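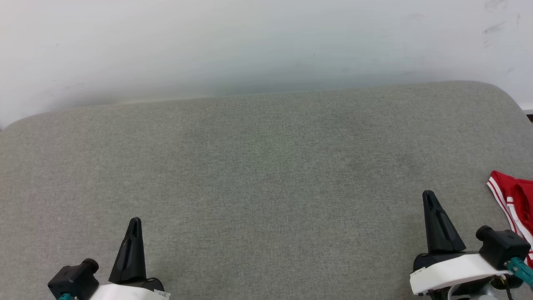
Post-fault check, Tarnik folding cell, July. Filled in by Desta Teshome after the left arm stalled with a garment in its grip. We ran the whole list with the red piece with white stripes on the gray upholstered surface, and I have to say this is a great test item! Crumpled clothes find every weak spot we have.

1. Emergency stop, both buttons
OK. Arms halt right away. Tested 12 times.

2. Grip force limit, left
FAIL, then OK. Limit was set to 67 percent after the last update; our sheet says 42. That explains the stall. Dagim Chala put it back and saved it (thank you, Dagim, fast work!).

3. Grip force limit, right
OK at 42.

4. Finger condition
OK. No cracks on either pair, screws snug. Wipe the slots near the tips while you're in there, lint loves them.

5. Open position before approach
OK. Fingers stay apart over the cloth until the close command. Lovely smooth motion now. 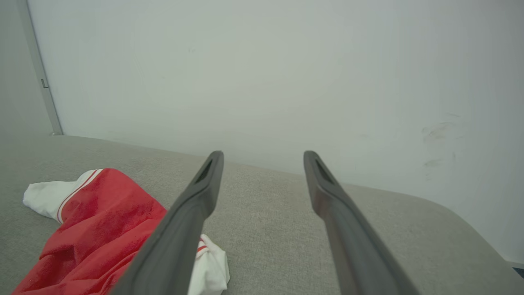
6. Cable slack at full reach
COMMENT. Right side is a bit tight past the far edge. Safe to run, but Miyuki Murakami wants a longer lead fitted.

7. Stall alarm
FAIL. Nearly 10 seconds before it sounded. Should be under three. Ticket open with Cotance.

8. Restart
Slow speed only until item 7 is closed. Natnael Wolde has the key.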